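Student robotics league opens entries for block-sorting round

Jerkau – Entries are open for the third round of the Skondineo student robotics league, which runs in December at the Skoryk workshop. Teams of up to 3 students program one arm to sort plastic shape blocks by colour and by outline.

The set includes cylinders, stars, a cube, a heart, and triangular and hexagonal prisms in red, blue, green and yellow. Blocks start on a wooden board, most of them in a tight cluster. Each run is limited to 300 seconds and the maximum score is 900 points. A block pushed off the board scores zero.
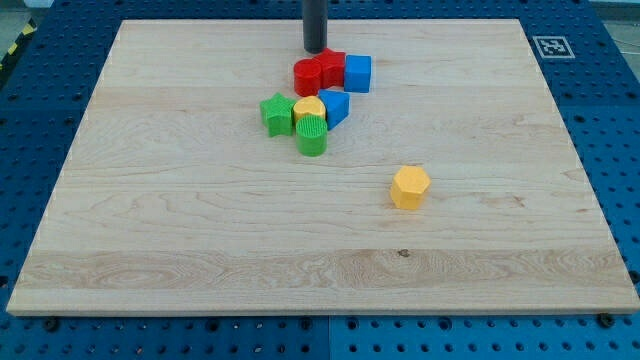

Separating the cluster is the hard part, according to Oleksandra Hrytsenko, because a finger that comes down between two blocks usually moves a third. Her team now plans the order of picks before the arm moves – outermost block first – and checks positions again after every pick.

Practice runs are logged to a shared server. The log holds 3,373 runs to date and is open to all registered teams, including those entering for the first time.

Rules, board dimensions and printable block files are available from the league office at Grirkov. Inquiries: Marwan Jaber, league coordinator.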